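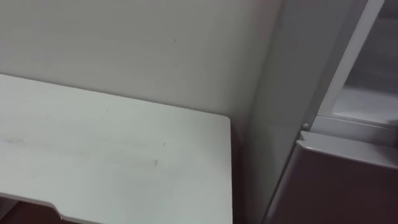
Kartini Liem
Secretary, Working Group on Shared-Space Handling, Pletesano

**Re: Draft 4, clause 6 (hand clearance near fixed appliances)**

Dear colleagues,

I write in reply to the message from Mikkel Bjarnason, the relevant part of which is quoted below.

> Clause 6 asks for a clearance of 40 mm between the hand and any fixed appliance "during operation". I do not think the words "during operation" are good enough. Does the distance apply to the palm, to the wrist or to the outermost digit? At Bronora we have always measured from the wrist flange, and our records would have to be redone if the group meant something else.
>
> Mikkel

The group did mean something else, and the draft should have said so. Clearance is to be measured from the part of the hand nearest to the appliance, in whatever posture the hand has at that moment. The revised wording is as follows:

- **6.1** Clearance shall be taken from the outermost point of the hand, including any extended digit.
- **6.2** Where the task requires contact with an appliance, the intended contact shall be entered in the task sheet beforehand.
- **6.3** Containers of liquid within reach of the hand shall be closed and shall be listed in the task sheet.

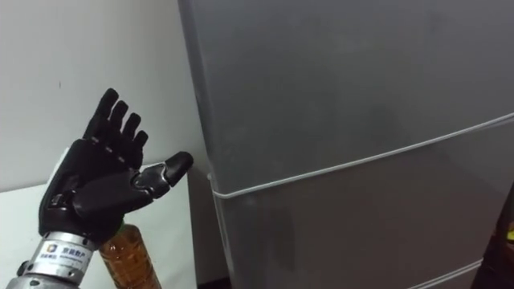

Measurement from the wrist was considered for Draft 3 and set aside. It suits a simple two-jaw tool, where the reach beyond the flange hardly changes. With a five-fingered hand it can mislead: the wrist may stand well clear of a refrigerator while the tip of the outstretched thumb is almost touching its side. Records already made by the wrist method need not be redone, but they should be marked as such in column 4.

Clause 6.3 has drawn more comment than I expected. Anjani Ismail has asked whether it covers a container that is already being held, and the answer is yes.

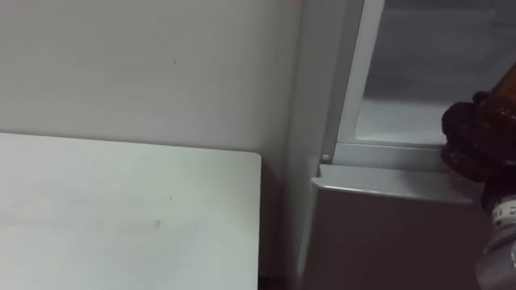
Endang Wuisan writes that 6.3 should go further and set a limit on how long a filled container may be held near glass, and that without such a limit the Girard site will go on using its own rule. I have placed this on the agenda for August. Members who keep a similar local rule are asked to send me the text in advance.

Comments on 6.1 and 6.2 should reach me by noon on the 31st. Please quote the clause number in the subject line.

Yours faithfully,

Kartini Liem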